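Ticket 103: Noder hand gripper, left finger slow to close
Site: Lockyer
Status: resolved, leaving open until Monday's check
Opened: 04/01/2018

Symptom: on small rounded objects the left finger lags the right, so whatever is being picked up gets nudged sideways before the grip settles. Flat objects are fine. Test object is the black computer mouse, target is the light blue square on the desk. 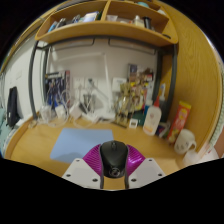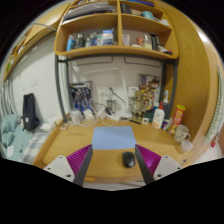
Ticket 103, magenta ribbed fingers fitted. First picture: mouse held between the fingers. Second picture: mouse on the desk beside the blue square.

Log

1. Checked the screws on both white mounting plates. Two on the left were a touch loose, so I snugged them up. Slightly better, still lagging.

2. Swapped the finger pads left to right. The lag stayed on the left! Great result, that clears the pads completely and saves us ordering a new set from Trolel.

3. Took the left linkage apart. Fine grey fluff packed in behind the pivot, and the bushing was dry. Cleaned it out, one drop of the Hitberg light oil, wiped off the extra.

4. Ran 40 open and close cycles with nothing in the grip. Both fingers now meet in the centre every time, and the thing sounds lovely, no tick at the end of travel.

5. Did 30 picks with the mouse. The first 6 went a bit crooked until I redid the zero position (hold the trigger fully open, then press reset). All straight after that. I'm really happy with how this one came up.

Still to do: add the pivot clean to the October service sheet, and colour-mark the two screws with paint pen so we can see if they creep. If the lag returns, start at step 3.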